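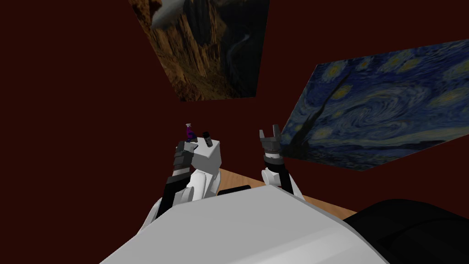
Stallilitz adds simulated bottle task to its two-arm training set

Stallilitz has added a batch of simulated demonstrations to Kandgate, its training set for two-armed household robots. The June batch holds 161 episodes of one tabletop task, all recorded by people steering the robot model in a rendered room.

In the task the robot has to pick up a small spray-top bottle from a wooden table, pass it from the left gripper to the right and set it down again on the other side. The view is taken from the robot's own head, so its white torso fills the lower part of each picture and hides much of the table. According to Sibusiso Nel, who runs data collection at Stallilitz, the hidden area was left as it is on the real machine.

"We could have moved the viewpoint up and had a clear look at the table," Nel said. "The policy would then have learnt from a view it never gets when it runs. Operators complained for the first week and then got used to leaning the torso back before they started."

Walls, table surface and hanging pictures are drawn afresh for every episode. The pictures come from a mixed pool of landscapes and well-known paintings, and are placed at random angles. One episode has a dark maroon wall with a canyon view and a copy of Van Gogh's Starry Night, both tilted. The task objects keep their size and weight from one episode to the next, but their starting positions change.

Each episode stores the joint positions of both arms, the opening of both grippers, the head view and the commands sent by the operator. Commands are logged at 30 steps per second. The operator wears a headset and holds a controller in each hand; the trigger closes the gripper on that side. An episode ends when the operator marks it as done or when 42 seconds have passed, whichever comes first.

Episodes in which the bottle falls over are kept if the operator manages to stand it up and finish. Those which end on the time limit are stored in a separate folder and do not count towards the 161. Hường Bùi, who checks the recordings, said the recoveries had been the hardest part to label.

"A knock and a recovery can look much like a slow grasp in the joint data," she said. "We go back to the contact log from the simulator, and if that is unclear two of us watch the episode."

The handover is the slowest stage. Both grippers have to hold the bottle for a short time, and the simulator treats light contact between the fingers and the bottle as slipping unless the grip force is above a set level. Stallilitz changed that level once during collection -- episodes recorded before the change were replayed with the new value, and the ones that no longer finished were dropped.

The batch can be read with version 2 of the Kandgate loader. Older versions open the files but skip the gripper channel without a warning. Users who have already built mixed sets with earlier batches should rebuild the index before training.

Nel said the same task would next be recorded on the physical robot, with the same operators and the same time limit.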